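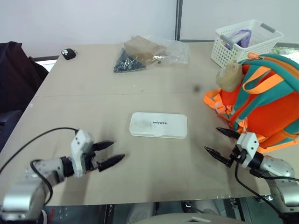

Frequently asked questions for demonstration operators

Fultedmont collection room, two-arm station
Last revised Friday, June 12, 2020

These are the questions new operators ask most in their first weeks. If yours isn't covered, write to Fedir Koval (station and hardware) or Volodymyr Nazarenko (task lists and review).

What are we collecting?

Demonstrations. An operator drives both arms through a short household task, and the station records the head camera view, the joint positions of both arms, and the opening of both grippers. The recordings go into the training set for Vidal, the model that learns to do the same tasks on its own.

How long is one episode?

Most tabletop episodes should finish in under 80 seconds. If you pass that mark and the task isn't close to done, stop and discard. Long episodes with a lot of waiting in them teach the model to wait.

How many episodes do I record for one layout?

Seven, then change the layout. The task list in Grurkix counts them for you and shows a yellow bar when it is time to move things.

What counts as a change of layout?

Moving at least one large item to another part of the table, or swapping an item for one that hasn't been out that day. Sliding the case over by an inch is not a new layout. It's fine (and useful) to make small shifts like that between episodes inside one layout, but they all belong to the same set.

Do I have to clear the table before a task?

No. Most tasks name one target, and the rest of the table should look like a table people use. A backpack, a basket with something in it, a bag of small parts and a flat plastic case can all be out together even when the episode only concerns the case. The model has to learn to leave things alone as well as to pick them up. Tasks marked "bare" in Grurkix are the exception.

Where should the arms be when I start recording?

Both grippers open, fingers over the table, nothing held. They don't need to match the start of your last episode. We want some spread in the starting positions, so stop the arms wherever is comfortable within reach of the target. Wait one second before the first movement.

Can a gripper start close to something it isn't supposed to touch?

Yes, as long as it isn't pressing on it. Soft goods such as backpacks and pouches take up a lot of room on the right side, and the right fingers will often start near them. If the fingers catch a strap during the episode, finish if you can free them cleanly, and tag the episode "contact." If the strap pulls the bag along with it, discard.

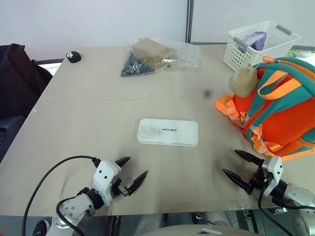 Which arm should I use for a flat case?

Whichever one the instruction names. When no arm is named, use the nearer one. For "both arms" tasks, bring the fingers in from the two short ends and close them together. Flat cases slide easily, and if one gripper closes well before the other, the case will turn. A small turn is fine. Correct it in the same episode and keep recording.

Should I keep episodes where I made a mistake?

If you recovered from it, yes. Missed grasps followed by a good second try are some of the most useful data we have. Tag them "retry." Discard if you gave up, if something fell to the floor, or if you had to reach in by hand.

How do I write the instruction line?

Name the object the way you would say it to someone across the room: "Move the white case next to the backpack." Don't use printed text on an object as its name. Lettering is small in the head camera view and people read it differently, so the same case ends up with several names in the log. Color and type are enough. If two objects share both, add a position.

What about see-through objects?

Clear bags and translucent cases are wanted. Our first release of Vidal did badly on them. Please check that a clear bag is closed before you put it out, especially if it holds small parts. Describe it by what's inside, as in "the bag with the dark pieces."

The table has marks on it. Should I clean it?

Wipe off anything sticky. Leave stains and smudges that don't come off with a dry cloth. Please don't cover them with tape, which shows up much more strongly on camera than the stain does.

A cable is hanging in the view. Is the episode spoiled?

No. The gripper cables move with the arms and will be in nearly every recording. Stop only if one is snagged on an object or pulled tight. Don't tie a cable back yourself. Tell Fedir, and write down which arm it was.

Can I leave my jacket or bag in the room?

On a chair, yes. Don't add personal things to the table. Objects used in tasks are entered in the Oltitz inventory, and anything else makes the labels wrong.

How often do I take a break?

Every four layouts at the latest. Park the arms first and close the session in Grurkix, or the timer keeps running and the session is flagged.

Who reviews my recordings?

Volodymyr goes through a sample from each session, normally the next working day. He looks at the start position, the instruction line, the tags and the final state of the target. Rejected episodes come back with a short note. You don't need to record replacements unless the note asks for them.

Can I see or delete my old sessions?

You can play back anything you recorded in the last 14 days. After that the files move to storage and you'll need to ask. Operators can't delete submitted episodes, but you can mark one "do not use" at any time, with a reason in the comment field.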